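Progress report on the Flesden community kitchen and food share
Last updated: Sunday, November 3, 2019

This report covers the second half of the grant period. The kitchen in Flesden is open four mornings a week, and the satellite pickup point in Wolonholm opened in March as planned. Spending is within budget on every line except transport, which is explained further down.

Food comes to us from two sources. The larger share is surplus from the Vunach wholesale market, collected on Tuesdays before eight. The rest is given by households and small shops. Market surplus is mostly vegetables and bread. Household gifts are mostly dry goods, with some dairy, and the dairy has needed the most attention. We wrote a new intake sheet in the spring that asks for the use-by date, the time the item arrived and the shelf it went to. Milk and opened cartons no longer go in the door, where the temperature moves most. Door shelves are for condiments and drinks that keep well.

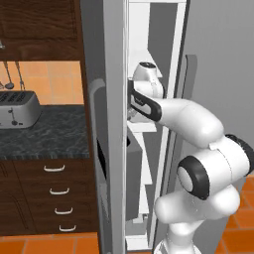
How much donated food is thrown away before it reaches a household?
Most of what we lose is salad greens and soft fruit, and the loss has gone down since pickups in Flesden moved to the same day as the market run. We weigh discards at closing and will send the full weight log with the final report.

Registered households now stand at 24 in Wolonholm, against a target of 20 in the grant agreement. Flesden has stayed level. Some families moved from one list to the other when the new point opened because it is closer to their bus line, so the Wolonholm figure should not be read as all new people.

Transport is over budget. The van needed 2 repairs during the summer, and on 9 mornings we paid for a rental so that the market run could go ahead. We have asked Yilma, the delivery co-op that shares our loading bay, for a price on doing the Tuesday run through the winter. Their first quote was lower than what we spent on rentals. We would like to move money from the printing line to cover the difference and need your approval for that.

The cooking classes started late. The first course was held back until the drain in the prep area was fixed. Since then we have run 2 courses, one on soups and one on using up bread. Recipes are printed on one side of a card with the cost per serving at the bottom. Counters are cleared and wiped between groups, and raw meat is not used in any class.
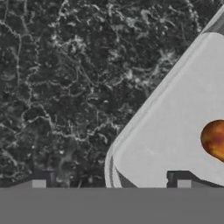

A parent from the bread course wrote on her feedback card that the evening start was too late for anyone with small children, and that she would come again if it began right after school. Other cards asked for the same thing. The next course will start at 3:30, and we are looking into a supervised play corner in the hall.

Still to do before the end of the period: renew the food handling certificates, replace the door seal on the older freezer, agree on the winter transport plan, and translate the intake sheet. The final accounts will follow once the last rental invoice has come in.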